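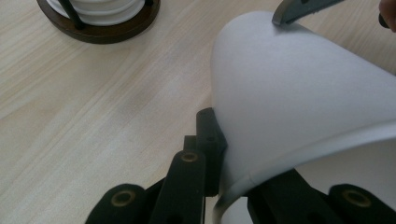
Section 3: Descaling, and Other Things You Have Been Putting Off

The Ronard will ask to be descaled after 1,000 brews or when it feels unappreciated. The orange drop symbol lights up on the front panel and stays lit. It can't be talked out of this, and switching the machine off at the wall only postpones the conversation.

Allow 45 minutes. The machine can't make coffee during that time, so if it lives in a shared kitchen, put up a sign. Late afternoon is best. Anyone who starts a descale at 8 a.m. in an office should expect to be spoken to.

You will need:
One sachet of Nalteck descaling powder (two in hard water areas, see 3.4)
A jug or bowl that holds at least 1.5 litres
A clean tea towel
Fresh tap water

Caution: Do not use vinegar. We know your mum uses vinegar. It attacks the seals in the pump, and the smell lingers until roughly the end of the warranty, which it also voids.

3.1 Getting ready

1. Empty the drip tray and the grounds bin. The machine checks both and will refuse to start if either is more than half full.

2. Remove the water filter from the tank, if fitted, and leave it standing in a glass of water. A filter left in place will soak up the descaler and give it back to you a bit at a time over the following fortnight.

3. Fill the tank to the lower line with lukewarm water, add the powder and stir until clear. Gritty bits at the bottom mean it isn't ready. Keep stirring.

4. Put the tank back and press down until it clicks. There are two clicks. You want the second one.

5. Set your jug under the spout and the steam wand together. A mug won't do, however large you believe it to be.

3.2 Running the cycle

6. Hold the MENU and STEAM buttons together for 3 seconds. The display shows dE. If it shows dA, you have changed the date format. Press MENU once and start again.

7. Turn the steam knob fully anticlockwise and press START. The pump will run in short bursts with long silences in between. The silences are part of the program and don't need your help.

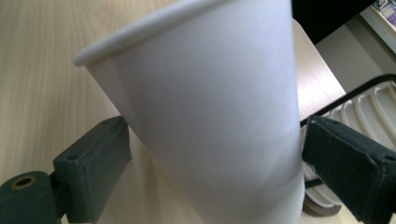
8. When the display shows rE, tip out the jug, rinse the tank well and refill it to the upper line with plain water. Press START again. Stay near for this part, as the rinse fills a 1.5 litre jug almost to the brim.

9. When the display shows End, close the steam knob, wipe the wand with the tea towel and refit the filter.

10. Pull one shot of plain hot water and throw it away. Then pull one shot of coffee and, if you're cautious by nature, throw that away as well.

Note: The orange light goes out only when both stages have finished. If someone turns the machine off halfway through the rinse to boil a kettle on the same power board, you're back to step 3 with a new sachet.

3.3 If something goes wrong

Display shows E19. The flow is blocked, usually at the wand tip. Unscrew the tip, clear the hole with the pin supplied (taped inside the lid of the tank, where it will have gone unnoticed until now), refit it and press START to carry on.

Display shows E04. The tank isn't seated. See step 4, second click.

Loud grinding. The grinder shouldn't run during descaling at all. Unplug the machine and ring your service agent.

Orange light on again within a week. Check that the water hardness setting matches your supply. Machines leave the factory set to 4, which assumes the worst of everybody's plumbing.

3.4 Setting the water hardness

11. Dip the test strip in tap water for one second and shake it. Wait a minute, then count the pink squares.

12. Press MENU until the display shows H, followed by a number. Use the + and − buttons to match it to the number of pink squares. Press START to save.

On settings 3 and 4, use two sachets in step 3. On setting 1 you may congratulate yourself and descale half as often.

If you fill the tank from rainwater, use setting 1 and change the filter more frequently. The rain is soft enough, but whatever lives in your gutters has its own character.

3.5 The cycle counter

Hold MENU on its own for ten seconds to see the total number of brews since manufacture. The test unit used in writing this guide stood at 1,823 and had been descaled once, under protest. The counter can't be reset, and service agents do look at it.

Owners of the older Eynon model should follow the same steps, holding HOT WATER wherever this section says STEAM. The Jilden has no descale program and must be sent in. Revisions to this section are by Hermine Bühler, to whom corrections may be addressed, preferably after she has had a coffee.

Section 4 covers the grinder burrs.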